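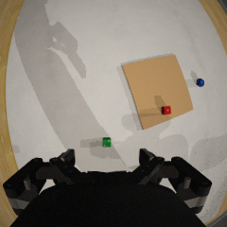

Mernon Shared Workshop Opens Its Home-Built Robot Practice Room to Members and Neighbors

Griteo, a simulated tabletop arm put together over a long winter of evenings, will be free to download starting in February

MERNON – The members of Mernon Shared Workshop are very happy to announce that Griteo, the practice room for robot arms that has been taking shape on the back bench computer (and, to be fair, on a good many kitchen tables as well), is ready for other people to try. Griteo is a piece of software in which a robot arm with a two-finger gripper works over a table, with small colored pieces and a square board to move them onto. It was built by members in their own time, and it is meant for anybody who is building an arm at home and would like to try out a motion on the screen before trying it on the bench.

The project began when Réka Vass and Torquil Kerr were putting together their first small arm from printed parts and kept snapping the fingers off it. Réka had worked with simulation years ago and offered to set something up over a weekend. The weekend grew into a whole season, and by the time the two of them looked up, half the workshop was pitching in.

"I thought we'd have a gray box and a stick, and I would have been perfectly pleased with that," said Réka Vass. "Then Finlay Aitken wanted a proper room around it, with a plank floor, and Shirin wanted the shadows to fall the way they do in a real shop, and I have to say they were both right. You line up the gripper differently when there's a shadow lying across the table."

The basic exercise is a simple one. Pick up a small piece, carry it over to the board, set it down, and go back for the next one. Members have logged 3,141 practice runs so far, and every one of them is saved with its settings so that a run can be played again with a different grip or a slower approach.

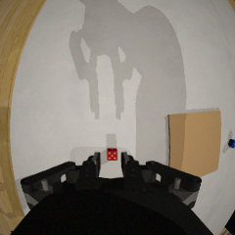

Do I need a robot arm of my own to use Griteo?
All you need is a desktop or laptop computer that can handle ordinary 3D games. Plenty of our members don't own an arm and have been enjoying themselves anyway, and the workshop computer is there for anyone whose machine at home is getting on in years.

The download includes the room, the table, the arm and gripper, the starter exercise and a 100-page guide written by Shirin Karimi, who tested each chapter on her aunt, her neighbor and a very patient evening class. The guide starts with moving a single joint and works up to a full pick and place. There is also a chapter on changing the starting positions of the pieces, which newcomers tend to skip and then come back to.

"People worry that they'll have to learn everything at once," said Shirin Karimi. "Please don't! Spend an evening just opening and closing the gripper. Have a cup of tea. The second chapter will still be there tomorrow."
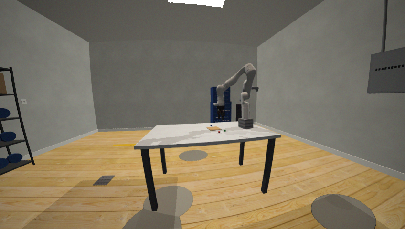

Griteo's simulated workroom, with the arm mounted on its table and the blue cabinet against the back wall.

Money for the project came from the workshop's spring sale and from a collection among members, which together raised $3,680. Most of it went toward a better graphics card for the shared computer, and what was left has been set aside for parts. Torquil Kerr is now working on Gorel, a printed gripper that members will be able to build at the bench using the same exercises. He hopes to have the first set of drawings ready for comments by summer, though he asks everyone to be kind about the hinge pins, which are on their fourth version. 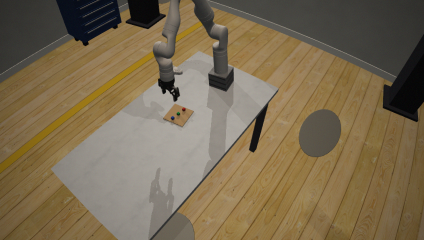 Red, green and blue pieces in a row on the board, with the open gripper above.

Mernon Shared Workshop will hold an open evening in February, starting at 7 p.m., with Griteo running on the big screen and several members on hand to help visitors get it going on their own laptops. There is no charge, and younger builders are welcome with a grown-up.

For a copy of the guide or to arrange a visit, please ask for Finlay Gourlay at the workshop's front desk.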